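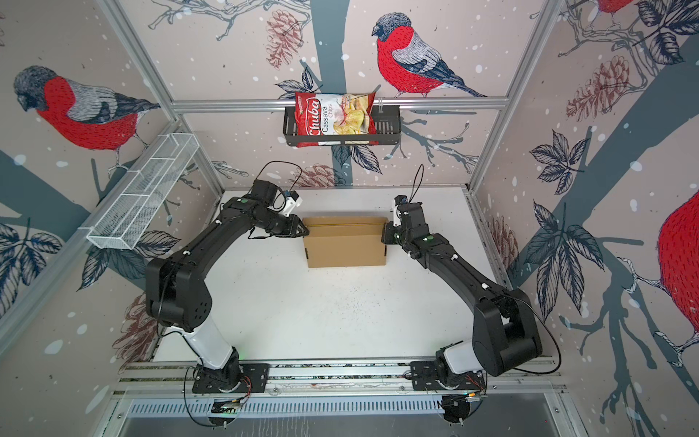

Corrugated box

A corrugated box is a container made from corrugated fibreboard, a sheet material with a wavy inner layer glued between flat outer layers. In everyday British speech it is usually called a cardboard box, or a carton when it is used for retail goods. Printers and packers often keep the word cardboard for solid board without the wavy layer, but the distinction is seldom made outside the trade.

Material

The flat layers are known as liners and the wavy layer as the fluting or medium. The most common sheet, called single wall, has one layer of fluting between two liners. Double wall has two layers of fluting and three liners, and is used for heavier goods. A sheet with one liner and exposed fluting is called single face and is mostly sold on rolls as wrapping.

Fluting is made in several sizes, named by letter. A flute is coarse and cushions well. B flute is finer and resists crushing on the flat. C flute lies between the two and is common in shipping boxes. E flute is thin and takes print well, so it is often chosen for small retail cartons. The letters follow the order in which the sizes came into use and do not run from large to small.

Unbleached board is brown, the natural colour of the pulp. White board is made by bleaching the pulp of the outer liner or by coating it.

Construction

The usual pattern is the regular slotted container. A single blank is cut, creased and slotted, and its two ends are joined by glue, staples or tape to form a sleeve. Four flaps at the top and four at the bottom fold inwards to close it. The outer flaps are the long ones and meet along the middle, leaving a seam that runs the length of the box. The inner flaps are shorter than they need to be to meet, so there is normally a gap between them.

Other patterns include the full overlap box, in which the outer flaps cover one another completely, the telescope box, which has a separate lid, and the die-cut mailer, which folds shut with tabs and needs no tape.

Dimensions are given in the order length, width and height. Length is the longer side of the opening. Sizes are normally internal, and a box is a little larger on the outside by the thickness of the board.

Closing

Most slotted boxes are closed with a strip of pressure-sensitive tape along the centre seam, carried a short way down each end. Packing tape is commonly 50 mm wide and is sold in clear, white and tan. Water-activated paper tape is also used. It bonds with the fibres of the liner and shows plainly when it has been lifted. Heavy boxes may be taped in an H pattern, with extra strips across the edges at each end.

Strength and handling

A box carries most of its load in the upright walls and corners, with the flutes standing vertically. Boxes stacked squarely, corner over corner, bear much more than boxes stacked in a brick pattern. Strength falls sharply in damp air, and board stored at over 70 per cent relative humidity softens noticeably.

A light box can be lifted by pressing on two opposite sides. The end panels are the usual place to hold a long box, as the side panels bow inwards more readily. Heavier boxes are supported from beneath or have hand holes cut in the ends. Hand holes weaken the panel and are placed well below the top edge.

Trade sizes

There is no single set of sizes in general use. Makers and shops number their own ranges, and the numbers do not always relate to any measurement. In the Rasov list, 3030 is a shallow square carton and 1496 a long one intended for rolled goods. Zukmont and Grabowska both list their boxes by internal size in millimetres. The Moment range of mailers is sold flat in bundles of 50.

Reuse and recycling

Boxes are stored flat by slitting the tape and folding along the original creases. Each refolding weakens the board at the crease. Corrugated board is widely recycled. Small amounts of tape can be removed during pulping, but board soaked with grease or food is generally refused.

See also: carton, fibreboard, packing tape, pallet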